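Cindier Indoor Maps for Android, version 5

Cindier is an application for finding your way inside large buildings, where the satellite signal is weak or missing. You load the floor plan of your building once, and after this the phone shows your position and the route to any room, also without internet connection.

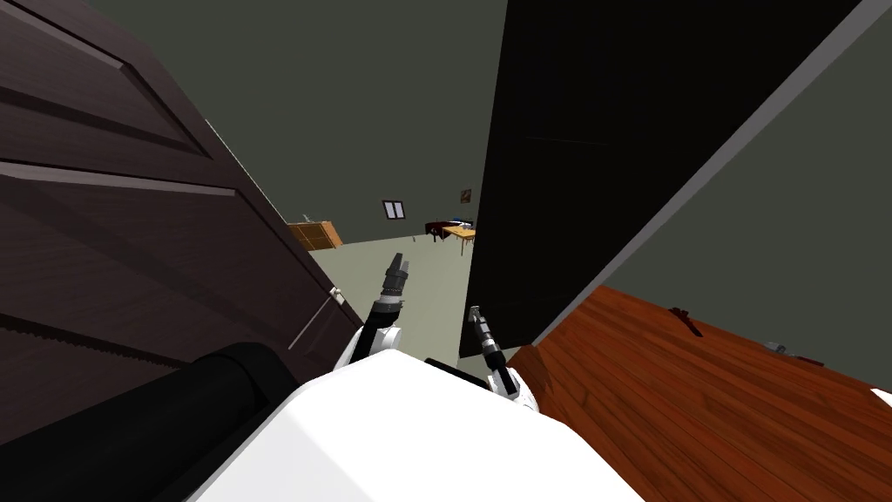 A panelled door standing open, with a room behind

The new version brings a faster search and a clearer route line. The battery use in background mode is lower by 39 per cent in our own tests. You can now save up to 270 places on one plan, and share them with colleagues by a simple link. Stairs and lifts are marked separately, so a visitor with a pushchair can choose the route without steps.

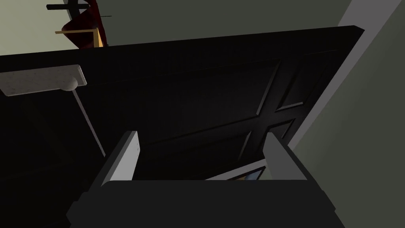

Cindier lets the owner of the plan add notes to each door, for example opening hours or which key is needed. The notes appear on the screen when the visitor comes near. In a corridor with many similar doors a written note is often not enough, so you may attach a short description of the look, such as "black door, raised panels, large panel in the middle". The search also finds these words.

Requirements: Android phone with compass and some 169 MB of free memory.

Licence: one building, unlimited visitors. For several buildings please write to Danica Zeman at our Flukcombe office.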